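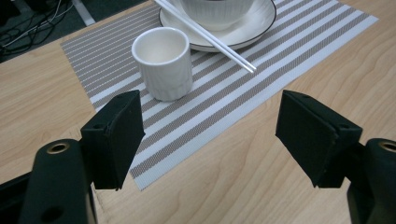
**FOR RELEASE: August 1, 2020**

**Quintana opens a Saturday breakfast room on Trastel Street**

I'm Mirela Assunção, and I've been baking for the Jolalitz market for almost 12 years, so you can imagine how happy I am to write this one! Quintana, my new breakfast room, opens this morning at 17 Trastel Street with 28 seats, good coffee and my grandmother's corn bread (yes, the one with fennel).

Gervásio Evangelista is running the kitchen. He came over from Zendden in February and has been arguing with me about jam ever since.
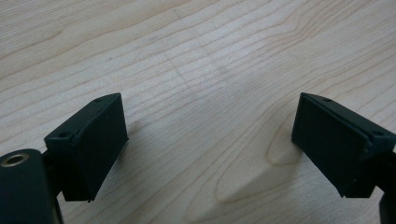 *Pale wood grain on a tabletop.*

We'll serve from seven until the bread runs out, Saturdays only for now, and the full breakfast comes with eggs, fruit and a pot of something hot. Call ahead if you're a big group, please – the back room is small and the stroller has to go somewhere.

Press contact: Mirela Assunção, at the shop, most afternoons.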